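Workshop notebook: green rib knit, second batch
Sat 19 December
By Capucine Carré
3 comments | 7 shares

Came in to finish the folding and sorting of the green rib before the holidays, so the shelf is clear when Güven gets back. Notes mostly for him and for me, in case I forget what I did.

The batch is the emerald one from Surkeck. The delivery slip says 24 pieces, same as in October. I opened the bag and left the pieces on the table for an hour before touching them, as we did last time. They had been pressed pretty hard in the bag and the folds from shipping were sharp. An hour helps some. Overnight would be better and I should have opened them Friday.

Started with the flat fold we wrote up in October: lay the piece out, smooth from the center, sides in, bottom to top, then in half. It works fine on the Murín cotton. On the rib it goes wrong at the second step. The knit gives across the ribs and hardly at all along them, so when you smooth from the center the piece gets wider and the edges stop being straight. Then the sides don't meet and you end up tugging, and tugging makes it worse.

What I changed: no smoothing with the palm. Lift by one edge, let the piece hang a few seconds, lay it down from the far side toward yourself. It lands close to its own width. After that only pat it. The first few were still uneven but by the second stack they looked decent.

Lifting is the part to pay attention to. A small pinch near the edge pulls a point into the cloth and the ribs go off at a slant from there. Taking more cloth in the pinch is better, with a bit hanging down past the grip. The fold along the side should stay round. If there is a hard crease running across below it, the piece is being pulled too tight.
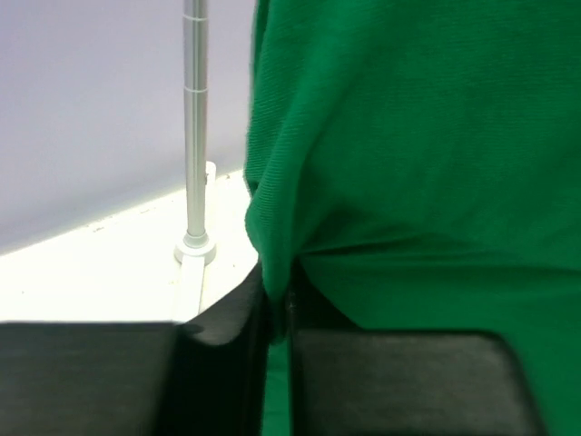 Photo: workshop notebook / C. Carré

The rib lines are faint on this color and go diagonal as soon as the cloth is handled, so I stopped trying to line things up by them and went by the hem instead. On the gray batch you could use the ribs as a guide. On this one you can't, at least not under the ceiling lights. The desk lamp from the side is an improvement. I moved it to the left end of the table and would like it to stay there.

Stacks: I tried them seven high first, which leaned. The rib is springy and the folded edges are thicker than the open side, so everything tips toward the open side. Turning every other piece around fixes most of it. I went down to three high on the top shelf where they get bumped, and left the taller stacks on the bottom one.

Left two pieces unfolded on purpose. One has a pulled thread near the hem, not bad, but I don't want it in with the others. The second has a shade difference along one side. Could be the light. Please look at it by the window before I write to Surkeck about it.

I also tried rolling, since you asked. Rolled pieces take less room and come out with softer creases, but they unroll themselves unless they are packed tight against each other. Fine for the Dumen bins, which have straight sides. No good on the open shelf. I put the rolled ones back to folded so the batch is all one way.

Labels: the Unbridge sheet still lists this batch under the old shelf. I corrected it in pencil on the printed copy and have not touched the file. The last line number in the file is 2,613, so the green pieces should start right after that. If you add them before I do, please keep the two odd ones on separate lines.

Time for the batch was about what the October one took, not counting the hour of resting and the rolling detour. I think it would go quicker with the table cleared completely. I was working around the tape dispenser and the scale most of the morning.

To do in January:
Rewrite the folding page, with the knits split off from the cottons.
Ask Surkeck if they can pack the bags less full.
Find the second clip for the lamp.
Wash one green piece, fold it again and compare. I have only handled them new.

Güven, the spare shelf liner is in the lower drawer, left side. There is enough for one more shelf.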